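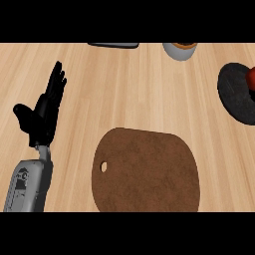
Simulator view in the Prarden kitchen pack, hand open beside the cutting board.

Home Topics Unanswered Members Log in

Is the Prarden kitchen pack worth paying for?

I run a small robotics club and we've been offered a licence for the Prarden kitchen pack, which is a set of simulated tabletop jobs for an arm with a multi-fingered hand. The screenshot is from the trial. The sales page says a policy trained in the pack will move to a real arm "with little or no tuning". I've read that line on a lot of sales pages.

The trial gives you two tasks and locks the rest. Mine were putting the red thing on the plate and sliding the cutting board toward the arm. The first one looks great in their demo reel. In my runs the fingers sank a little way into the fruit before it moved, and the software still scored it as a clean grasp. Has anyone here taken something from this pack to real hardware? I don't want to hear from people who've only watched the reel.

Wanau

Phúc Diệp
I had the full pack for seven months and let it lapse in April. The short version is that it's decent for checking your code doesn't do anything stupid, and poor at telling you whether a grasp will hold.

The sinking fingers are a contact setting. Open the physics tab and drop the time step to a quarter of the default, then rerun the same task with the same seed. My success rate on the plate task fell from "excellent" to 43 per cent when I did that, and nothing else had changed. Whatever number they quoted you, ask which time step it was measured at. I asked twice and got a brochure.

The board is the other one to watch. A flat board on a flat table is hard to pick up with a real hand, as you have to get a fingertip under the edge or drag it to the side of the table first. The pack lets you cheat by pinching the rim. It does look nice – the wood grain and the lighting are well done – but you aren't training on the wood grain.

If your club only wants to learn the programming side, take the cheapest licence and skip the support plan. If you want to end up on a real arm, put the money toward spare fingers.

Cullier
We use Karimi and it's way better, just get that. Never tried Prarden but all these packs are the same underneath.

Wanau
Thanks Phúc. Tried the smaller time step tonight and the fruit shot off the plate on the first run. I've written to Prarden for their settings and won't be signing until they send them. Cullier, does Karimi let you change the contact settings in the trial?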